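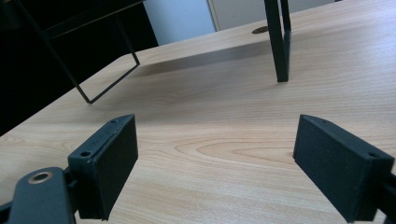
Home > Forums > Buying & Budgets > Grippers

Thread: Grument handheld gripper or save up for the Flikholm?

burrknuckle
I have $3000 until August and a boss who thinks that's a fortune. The Grument is 800 a unit, two fingers, flat pads, brass bushing in the linkage. The Flikholm eats the whole budget and comes with a nicer box. Talk me out of something.

tin_elbow
Buy the Grument. Then buy pads. Valtonen wants 164 for a set, and you'll want a set.

burrknuckle
164 for two blocks with screw holes in them?

tin_elbow
Four screw holes. You're paying for the spacing.

OddGasket
Disagree with tin_elbow, as is traditional. Print your own pads and put the money into a second unit. We're on revision 19 of ours and the last two even fit.

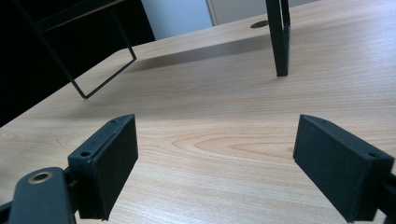
mo_parallel
Revision 19 is where I'd have a word with you about labor. Put your hours in the budget and the Valtonen set starts looking like charity. Also, you've all skipped the desk. Fingers sit open over bare wood just fine, then there's a black metal leg in the way and you're shopping for furniture.

OddGasket
My hours are free. Ask my employer.

burrknuckle
So two Gruments, one set of pads, and whatever's left goes to Burham for spare bushings?

tin_elbow
Two sets. Please do the math on two units again.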